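Skonness Robot Club: questions we get asked a lot

I'm Retno Pasaribu and I look after the sign-ups, so most of these have landed in my inbox at some point. If yours isn't covered, just write to me.

Do I need to know how to code?
No. I couldn't when I joined, and I'd still call myself a slow learner! We start everybody on the hand-held grippers, which need no code at all. You pick things up with them, the recordings get saved, and later in the term we use them to train the arm. Coding comes in after the half-term break, and you can pair up with someone who likes it.

When do you meet?
We start back in September, and sessions run from 6 in the evening until the chairs need stacking. New people can join in any month, but the autumn start is easiest because we go through the basics together.

How old do I have to be?
You need to be 14 or over. We have school pupils, a few students and Sadao Sasaki, who is retired and better at soldering than the rest of us put together.

What will I be doing in the first few weeks?
Tabletop tasks, mostly. Everyone has a go with the gripper while a partner sets things out on the table and changes them between goes. The objects are whatever we've got in the box — stacking rings, brushes, cups, odd bits of kitchen stuff.

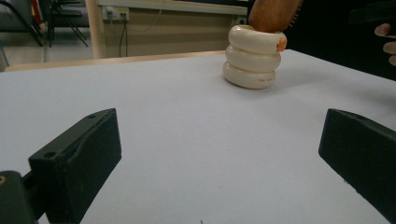

Ring stack task, seen from the gripper.

It sounds simple, and then you try to do it smoothly and find your elbow is in the way. Go slowly. Benoît Riviere has a very good demonstration of how to hold the thing without wrecking your wrist, so ask him before you start.

How many recordings does the team need?
Our target for the Peltuvetti challenge is 400 and we're on 268 as I write this. Bad ones get binned (sorry), so please say if you dropped something halfway through and we'll mark it then and there.

What is the Peltuvetti challenge?
It's a friendly competition between clubs. Nine teams took part last time and we came fourth, which I was thrilled with. Each team's arm gets the same table task and a set time to do it.

What does it cost?
It's 140 for the year, paid in one go or by the term. If that's a problem, have a quiet word with Katalin Kerekes and she'll sort something out.

Can I borrow a gripper to practise at home?
Yes, once you've done a couple of sessions. Sign it out on the sheet and bring the charger back too, please!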